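울로라 연작 (영화 시리즈)

공유 16 댓글 12

울로라 연작은 파스칼 토이버가 감독한 장편 영화 시리즈로, 서로 다른 주인공을 내세운 영화들이 하나의 항구 도시를 공유하는 이른바 '공유 세계관' 작품이다. 문서를 정리하는 저부터가 오래된 팬이라 말투가 좀 들뜨더라도 양해해 주시길! 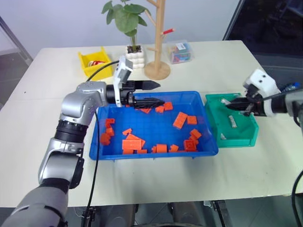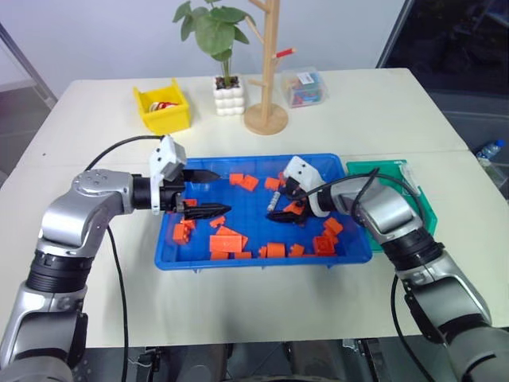
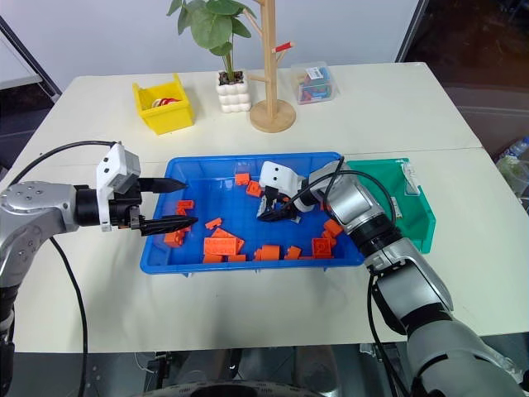

울로라 연작은 어느 작품부터 보는 것이 좋을까?
개봉 순서대로 첫 편 〈피르크베르크〉부터 보면 된다. 이야기 속 시간으로는 〈기타우의 겨울〉이 먼저지만, 이 영화는 관객이 등대지기의 정체를 이미 안다고 치고 시작한다.

개요
시리즈의 무대는 가상의 항구 도시 울로라다. 각본은 야무나 아차리아가 전편을 맡았고, 음악은 비탈리 흐나티우크가 썼다. 영웅이 떼로 나와 도시를 부수는 영화를 기대하면 조금 심심할 수 있다. 저는 바로 그 심심함이 좋아서 몇 번이나 다시 봤지만요(특히 둘째 편의 부두 식당 장면, 대사가 거의 없는데도 눈을 못 뗀다).

작품 목록
〈피르크베르크〉: 은퇴한 도선사가 사라진 배의 항해 일지를 찾아 산동네 피르크베르크로 올라가는 이야기.
〈파티라나 부두〉: 첫 편에서 단역이던 식당 주인이 주인공이 된다. 툼엘로 부텔레지가 연기했고, 개인적으로는 시리즈 최고의 연기라고 생각한다.
〈기타우의 겨울〉: 앞의 두 편보다 한 세대 전의 이야기. 젊은 등대지기 기타우 역은 오레스트 코브자르가 맡았다.

세계관의 연결 방식
보통 이런 시리즈는 엔딩 크레디트 뒤에 예고 장면을 붙이는데, 울로라 연작에는 쿠키 영상이 두 개뿐이고 그나마 하나는 빈 배가 떠 있는 모습이 전부다. 대신 소품과 배경 소리로 이어진다. 가장 유명한 것이 1377이라는 번호다. 첫 편에서는 사라진 배의 등록 번호로 나오고, 둘째 편에서는 식당 외상 장부에, 셋째 편에서는 등대 열쇠에 새겨져 있다. 처음 극장에서 그 열쇠를 봤을 때 저도 모르게 소리를 내서 옆자리 분께 사과드렸다.

등장인물이 겹치는 방식도 느슨한 편이다. 첫 편의 도선사는 둘째 편에서 손님으로 딱 한 번 나와 생선국을 시키고 나간다. 이름도 불리지 않는다. 그런데 그 한 장면 때문에 첫 편의 결말이 다르게 읽힌다는 해석이 많고, 저도 그쪽에 한 표를 던진다.

평가
첫 편은 느리다는 평이 많았고 흥행도 조용했다. 둘째 편부터 입소문이 돌아 관객이 크게 늘었으며, 이때 첫 편을 다시 찾는 사람도 많아졌다. 셋째 편은 의견이 갈린다. 과거사를 지나치게 친절하게 설명한다는 비판이 있는데, 음, 후반부 재판 장면만큼은 저도 편들기 어렵다. 흐나티우크의 음악은 세 편 모두 고르게 호평을 받았다.

후속작
아차리아가 넷째 편의 초고를 쓰고 있다고 알려져 있다. 제목과 출연진은 공개되지 않았고, 토이버가 다시 연출할지도 정해지지 않았다. 새 소식이 나오면 이 항목부터 고칠 생각이다.

마지막 수정: 2024년 2월 18일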